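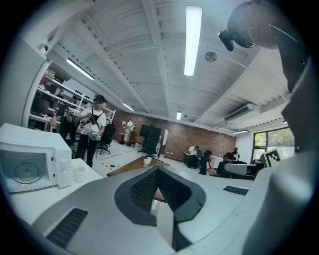
Starting a thread on moving my mum's place over to one meal plan for the week, because three people have asked how we did it. Clakbridge, two-bedroom unit, small kitchen, one cook most nights (me).

First thing was working out what we spent. I kept every docket through August. Groceries were fine. Takeaway was the problem, usually after 7 pm when there was nothing thawed.

So now I cook 4 dinners and the rest is leftovers or toast. Curry, soup, a tray of roast veg with sausages, and something with mince. I stopped trying to make it interesting.

Portions go in the freezer flat, in bags, labelled with a marker on masking tape. Label before you fill. The tape won't stick to a cold bag.

Rice freezes well if you cool it fast and bag it the same night. Spread it on a tray first. Potatoes in soup go grainy, so I leave them out and add them on the day.

Reheating: 90 seconds, stir, then 90 again until it's steaming all the way through. Mum used to do five minutes straight and wonder why the edges were leather.

Someone asked about containers. I bought a set from Cukine two years ago and the lids have warped. The bases are still good. I use a plate on top now.

For meat I go to Frerichs near the station in the late afternoon, when they mark down the mince and the chuck. Get there after the school rush. If there's none left I swap in lentils and the recipe stays the same.

The list lives on the fridge. Left column is what's in the freezer, right column is what we're out of. You cross it off when you take it. Mum does this properly. My brother does not.

Things that didn't work: frozen zucchini (water), quiche (soggy base), any salad made ahead, and a slow cooker recipe that wanted eleven spices.

Question in the replies about breakfast. Porridge. I make a pot, keep it in the fridge and loosen it with milk each morning. Good for three days, then I make another.

Second question, does it save money. Yes. Our takeaway went from most nights to once a fortnight, and that one is fish and chips on purpose.

I'll put the soup recipe up tomorrow. It's mostly carrots and red lentils, plus whatever colour capsicum is cheapest.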